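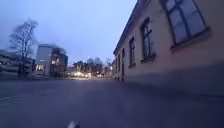 Daltthorpe Community Board > Local Politics > Is the protest permit rule legal?

mossback
Council voted last night. Any march over 20 people now needs a permit, a $500 deposit and a "statement of purpose." My purpose is that I'm annoyed. Is there a box for that?

Rowlands_Ave
It's a deposit. You get it back. After what happened downtown in July I don't think asking for a route map is tyranny.

mossback
What happened in July was one broken window and a lot of speeches. The speeches did more damage.

fotbridge_phil
Easy to say if it wasn't your window – my sister's shop was shut for a week. I'd have made it double.

tallgrass
The petition against it has 1,116 names. Council got 159 letters in favor, and Ynyr Dafis read what felt like all of them into the record.

Rowlands_Ave
Dafis is the only one up there who does the reading. You may not like him, but he does.

tallgrass
I like him fine. I'd like him shorter.

mossback
Still waiting for someone to tell me if a church picnic that walks to the park counts as a march.

fotbridge_phil
Are they chanting?

mossback
It's Methodists, so there'll be singing.

Rowlands_Ave
Section 4 exempts religious processions. Read the thing before you fight it.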